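Recording pick examples for a learned policy: how we do the tub task at Lustdale

Posted by Lionel Marchal, Jan 21, 2022

Sixten Kvam asked me to write this up after the third person in a month came over to ask how we collect our demonstrations, and I said I would, and then I kept putting it off. So, here we are! It covers one small task, picking up an empty plastic tub, from an arm that knows nothing to a folder of episodes you can train on. If you have a teleoperated arm with a wrist camera and a head camera, most of it should carry over to whatever you want to pick up.

Before you start

You will need the arm, your teleoperation controls, both cameras streaming, and a good stretch of disk space. You will also want a notebook. I mean a paper one. I have tried typing notes between episodes, and I always end up with the wrong window in front and a recording full of me hunting for the mouse.

Decide what counts as one example and write it on the first page. For us an episode starts with the arm parked and the tub standing upright on the surface, and ends when the tub is clear of the surface and held still. Everything after that (carrying, placing, letting go) belongs to another task. We were vague about this in our first batch, the one we call Ullitz, and half the episodes stopped at the lift while the rest wandered off to put the tub down somewhere. Sorting those out took longer than recording them did.

Step 1. Check the two views

Park the arm and look at both streams side by side. The head camera should take in the whole working area with some room in front of it. The wrist camera should have the tips of both fingers in view, low down, at every opening width. Open and close the gripper slowly a few times while you watch. If a fingertip disappears, fix the mount now, and then don't touch it again until the batch is done.

Clocks matter too. Tap the surface once with a closed gripper and find the tap in both recordings. If they disagree by more than a frame or two, restart the logger and tap again.

Step 2. Plan your starting positions

This is the part people like to skip, and I do understand, it's dull. Left alone, though, your hand puts the tub back in the same comfortable spot every time, and you end up with a policy that is wonderful at that one spot. We keep a list called Bodin with 23 starting positions on it, some straight, some turned a little, a few near the edges where the reach gets awkward. Take them in shuffled order. Five episodes at each is a decent first batch, and you can add more later where the policy struggles.

Leave the background alone. Things at the far end of your surface can stay where they are, and if they get shifted around between batches, so much the better. A model that has only ever seen a spotless surface can be thrown by a paper cup.

Step 3. Record

Press record, wait one breath, and go. Come in at a steady pace, from a height that keeps the rim in the wrist view for as long as you can manage. Slow down over the last little bit, close on the rim, pause, lift, hold, stop. 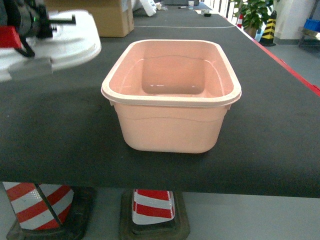

The tub from the head camera, and then from the wrist:
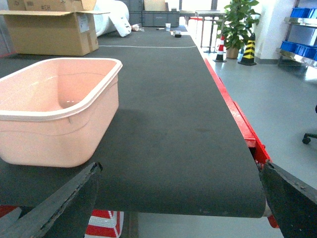 If you fumble the approach, you have two choices. A small correction is worth keeping, and I'd even encourage it, as the policy will need to recover from its own small mistakes one day. A big fumble, where you back off completely and think for a while, should be thrown out and done over. Long pauses teach the arm to stand there and ponder.

Take a break after 14 episodes or so. Your hands get lazy before you notice it, and lazy hands cut corners on the approach.

Step 4. Look through what you have

Play everything back at double speed the same day. Mark each episode keep, drop or ask. The "ask" pile goes to a second person, which in our case means Sixten, who is far stricter than I am. Our Gerkport set stood at 1519 episodes when we had finished going through it, and I would trust it over a bigger set that had never been watched.

Copy the keepers to a second disk, write the batch name and the mount settings in the notebook, and you're ready to train. I hope to have the placing half of the task written up by March - if you get there before me, please send me your notes!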